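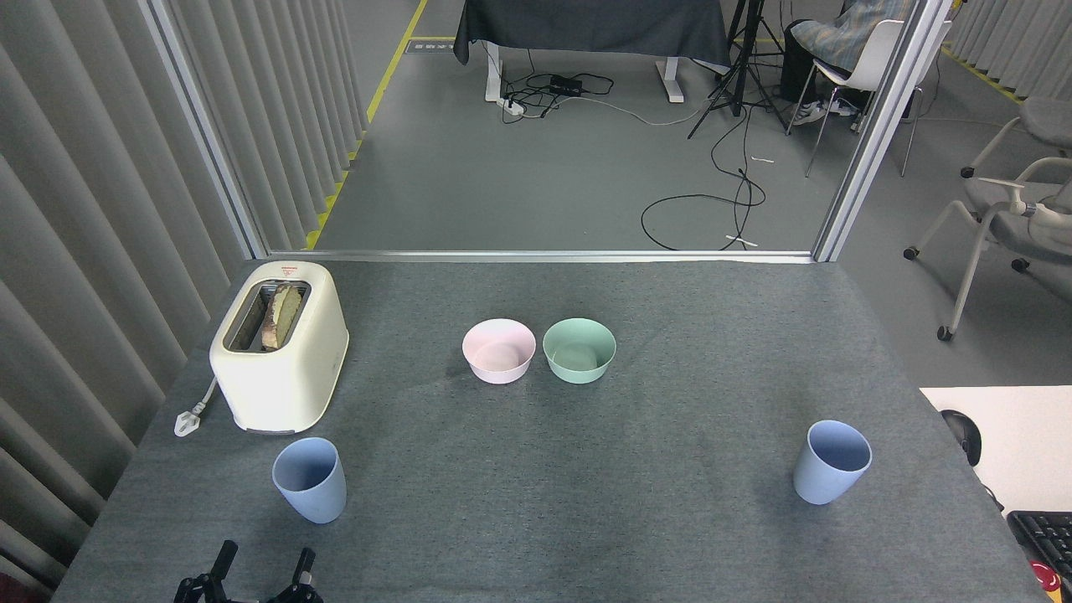
Breakfast table, felt top, layout as of this afternoon. Toaster back left with a slice in it, bowls in the middle, cups apart.

Notebook, tableware and layout, May

Last updated: May, 4:40 p.m.

Starting a fresh page for the breakfast set because the old page had three different layouts on it and I couldn't tell which one we had agreed on. I'm not sure we agreed on any of them.

The claim I've been asked to check is the one in the Anadov layout guide, which says that a breakfast table with five pieces on it should be "readable at a glance" by a person who has never seen it before. Five pieces meaning toaster, two bowls, two cups. Fine. I don't know what "readable" is supposed to mean and the guide doesn't say. I'm taking it to mean that a stranger can tell you what each thing is and which things go together. If it means something grander than that, somebody should write it down.

Toaster. Cream-white two-slot, glossy, rounded corners. Livent sent over a list price and a cord length and nothing else I could use. It lives in the back left corner now, near the curtains. I still don't love the curtains that close to an appliance that gets hot. The plug is lying on the felt and for layout work I want it to stay there. If the thing needs to be run, run it on the bench by the sink and bring the toast over. I have written this on two other pages already.

The slice stays in the slot. I was against this at first (crumbs in the felt, and the felt is a pain to clean) but with the bread out, the toaster from above is a pale box with a dark line in it. With the bread sticking up past the rim, it's a toaster. I'd call that the one real finding on this page and I'm still a little suspicious of it, because I already knew it was a toaster both times.

Also on the toast: the edges are darker than the middle, and that helps. Tried to describe to myself what shade we want and gave up. "Golden-brown" will have to do. Please don't turn it into a number.

Bowls. One pink, one mint green, pink on the left. Both matte. They are nearly touching and I want to talk about that. The argument for putting them together is that they read as a pair. The argument against is that you can't get your fingers in between them without nudging one, and then the layout has moved and we have to go back and fix it. I'd move them a thumb's width apart. The Ngcobo notes say pairs should be "close but independent," and I have read that line many times and it has not helped me once.

Color is a separate question. The bowl sheet from Ngcobo says pale colors hold up well on gray. Under the window, maybe. Late in the day I think the mint goes dull before the pink does. I haven't tested this properly, so it goes down as a hunch. To test it: same two bowls, same spots, one look at noon and one at 5:30, blinds the same both times. Then swap left and right and do it again, otherwise we're only testing which side of the table is darker.

Cups. Two tumblers, pale blue plastic, wider at the rim. One is at the front left, in front of the toaster and a bit to the right of it, the other is over on the right side. They match, and they're set far apart on purpose, so that a matched pair isn't always a neighboring pair. That part of the plan I like. The bowls are different colors and sit together, the cups are the same color and sit apart. Ask somebody which things go together and the answer tells you whether they go by color or by place.

What I don't like is the front left cup. To reach the toaster from the front of the table you go more or less past it. I've brushed it with a sleeve. An empty plastic cup weighs nothing and will tip if you look at it wrong. Either we accept that the reach is part of the exercise, or it moves toward the middle. I lean toward moving it, but then the front left is bare and we're back to the complaint about everything being bunched up – which I also made, on the previous page. So be it.

Felt. The gray is good. It cuts glare, and a bowl set down on it doesn't slide. It also holds crumbs, lint and, from last month, something that looked like glitter. Brush first, then tape. Don't wet it. The offcut we wet as a trial dried with a ring and I see no reason to think the full piece would behave any better.

Neighboring desk. The mouse and keyboard are on the white desk at the right. I'd like them farther back. If someone asks whether they belong to the breakfast set, the answer is no, but I'd prefer that the question not come up.

Budget. Arix quoted 80 for a replacement set of bowls and cups, which seems like a lot for plastic and whatever the bowls are. Before anyone orders, check the cupboard. I'm fairly sure there are more of the blue ones in there.

Open items
– Decide the bowl gap. Mark it in pencil on the layout card, not on the felt.
– Noon and 5:30 light check, with the swap.
– Front left cup: move it or leave it, and write down which.
– Fresh slice each morning. Yesterday's gets stiff and sheds worse.
– Ask Anadov what "readable" means. I expect to get the same sentence back.

Leaving the table as it is overnight, minus the bread.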